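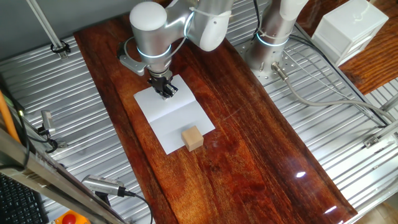

Arm over the paper sheet, with the small wooden cube near its lower edge.

Home | Projects | Gallery | Data | People | Contact

Kotach Gallery: Paper and Block Tasks

Kotach is our collection of tabletop examples for training a manipulation policy. Each example is one short attempt at a task, saved with the joint positions, the gripper state and the video from every camera. The pictures on this page were taken at the arm table during collection for the paper and block set.

The set stands at 3208 episodes as of 11/28/25. Of these, 1294 use a sheet of paper and 879 use a block alone. The rest are older reaching and stacking runs carried over from Tiongson, our first collection, after the joint logs were converted to the new format.

An operator drives the arm through the whole attempt. Start positions are changed by hand between episodes, and the sheet is turned a little each time so that the policy does not learn a single angle. Failed attempts are kept and labeled as failed. We stopped throwing them out in September – the Flemow training code can use them, and sorting them by hand took longer than recording new ones.

Paper is harder to record than blocks. A crease changes how the sheet lies, and glare from a polished surface can wash out part of it for one camera while another still sees the edge. We leave the lights alone during a session and note any change in the session log.
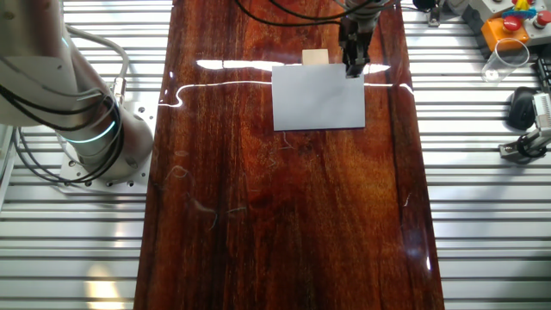
The gripper at the top edge of a sheet, seen from another side of the table.

Montserrat Ortuño wrote to ask whether the failed episodes should be weighted the same as the good ones, and said that in her own runs with Cumik she had better results after cutting them off at the first missed grasp. We have not tried that yet. The label file has a field for the time of the first error, so anyone using the set can make the same cut without editing the video.

Contact the collection team | © Kotach project | Back to top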